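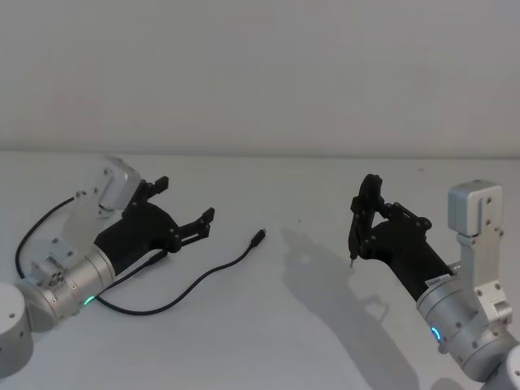
Green light on the left arm, blue on the right, and the plug on the table.

Rule 27 said that no arm could hold a pointed tool while the other arm had a cable within reach. Uzma Minhas had read it so many times that the words had stopped meaning anything.

"Within reach of which arm?" she said.

Sushil Rana scrolled up, then down again. "It says reach."

"Everything on that table is within reach. It's a small table."

The rule book came from Zanow, who had bought the cell and then, it seemed, bought 398 rules to go with it. Most were common sense typed out by someone who was paid by the page. Keep hair tied back. Know where the stop button is. Rule 50 required a second person to agree that the first person had looked. Uzma had asked once what happened if the second person hadn't looked either, and had been sent a form.

"Left one's open," Sushil said. "It isn't holding the cable. The plug's just lying there."

"So the rule doesn't apply."

"Or it applies more. A loose cable is worse, if you ask me."

"I didn't, but write it down."

He wrote it down. On the other side of the table the right gripper held its tool with the metal tip toward the white top. Uzma kept her hands in her pockets. She didn't need a rule for that one. She had worked two years at Vudard, where the safety poster was bigger than the window, and where a man called Illia Levchenko got a driver bit through his glove on a day when every box on the sheet had been ticked. She had seen the sheet. His initials were on it, very neat.

"Green means ready," Sushil read.

"Ready for what?"

"Doesn't say. Blue isn't in the table at all."

"Blue was in the old book. They changed the table in June."

"Changed it to what?"

She took the tablet from him and looked. There was a row for red and a row for green, and under those a note that other colors were to be understood from context. She read the note aloud. Sushil laughed, then saw her face and quit.

"Uwe will want this signed before lunch," he said.

"Uwe Buschmann can come down and understand it from context."

"He'll say the other site signed."

"I'm sure they did."

She scrolled to the bottom, where two empty lines waited for two names. In the box marked Remarks, which took up less space than the logo, she typed: Blue light not defined. Tool held, point down. Plug loose on table, rule 27 unclear. Not signed.

The box turned red and told her she had used too many characters.

She took out "on table" and tried again.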